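Thread on power supplies in old desktops, what the label tells you and what it leaves out. Mostly for people who keep older office machines going past their planned life.

1/ The figure in large type on the label is total output across all rails. It says very little about how that total is divided. Two units with the same headline number can behave very differently under the same load.

2/ Look at the table under the headline. There is a column per rail: +3.3 V, +5 V, +12 V, sometimes split as 12V1 and 12V2, then –12 V and +5 V standby. Each has a maximum current. Multiply volts by amps for each rail and you will usually get a sum higher than the total. The rails can't all run at maximum together.

3/ There is often a combined limit for 3.3 and 5. Older designs put a lot of capacity there. Modern processors and graphics cards draw almost everything from 12 V, so that capacity is of no use to them.

4/ A unit from the period when boards fed the CPU from 5 V can be perfectly healthy and still unsuitable for a newer board. I have had this argument with Dean Mellor for years. He goes by the headline number. I go by the 12 V column.

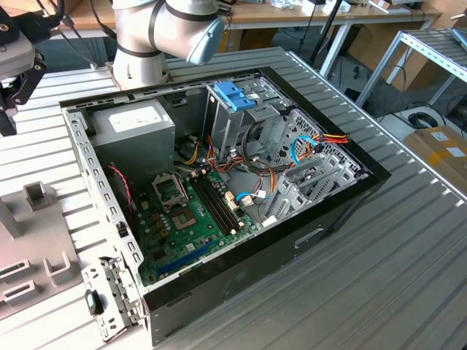
5/ Next, temperature. A continuous rating is only meaningful at a stated ambient. Better makers state 50 °C. Cheaper ones state a lower temperature or leave it out, and output has to be derated above whatever they tested at. Inside a closed case under a desk in July, intake air is well above room temperature.

6/ Efficiency is measured at the wall. If a supply delivers 200 W at 80 percent, it draws 250 W and turns 50 W into heat inside its own housing. The label rating is what comes out, so you don't subtract the loss from it. People get this backwards constantly.

7/ Efficiency also varies with load. Most supplies are poor at very low load and best near the middle of their range. An office desktop idles most of the day, so an oversized unit spends most of the day in its worst region.

8/ Hold-up time. This is how long the outputs stay in tolerance after the AC input disappears. It depends mainly on the bulk capacitor on the primary side. As that capacitor ages, hold-up shrinks, and the machine starts rebooting on dips that the desk lamp barely shows.

9/ Ulises Ospina logged this at the Echeverri office. 13 desktops on one circuit, 2 of them restarting at odd times. Memory tests clean, disks clean, event log showing only an unexpected shutdown. Swapping the supplies cured both. The old ones still measured fine on a multimeter.

10/ A multimeter shows average voltage. It does not show ripple, and it will miss a sag lasting a few milliseconds. For either of those you need an oscilloscope and a realistic load. A plug-in tester with green lights tells you the rails exist.

11/ A paper clip start (green wire to ground on the 24-pin) tells you even less. The fan turns and the supply is basically unloaded. Some older units don't regulate properly with no load, so the readings can mislead in both directions.

12/ Don't open the supply itself. The bulk capacitor can hold a dangerous charge after unplugging, and a bleed resistor that should drain it may have failed. Replace the whole unit.
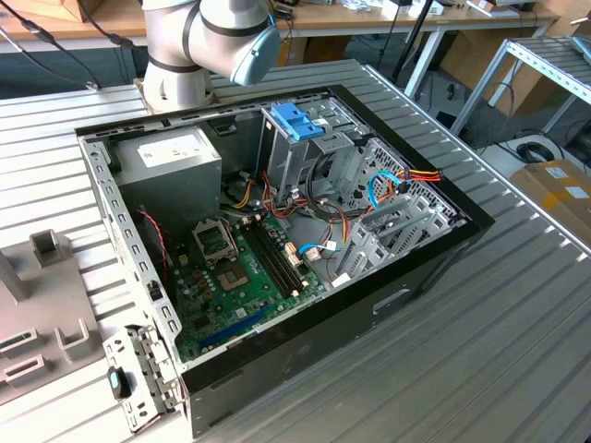
Power supply in the corner with the label facing up, easy to read once the side panel is off.

13/ Before ordering a replacement, check the form factor. ATX, SFX, TFX and a long list of vendor shapes look similar in listings. Measure the housing and note the screw pattern. Vulard lists theirs by screw pattern, which saves time. Wuteck lists by headline wattage only, and you have to email for a drawing.

14/ Check the pinout as well. Several large vendors have used connectors that fit a standard board with the wires in a different order. A connector that fits is no proof of anything. Compare wire colors against the service manual, and if the colors look odd, meter each pin.

15/ For anyone who asked: I keep a sheet per machine with the 12 V limit, rated ambient and install month. Form factor goes in the notes column. Ivwood's template works if you delete the first page.

16/ Ripple measurements on Sunday if the scope probe arrives. Replies about modular cables will get one answer – never mix them between brands, the supply end is not standardized.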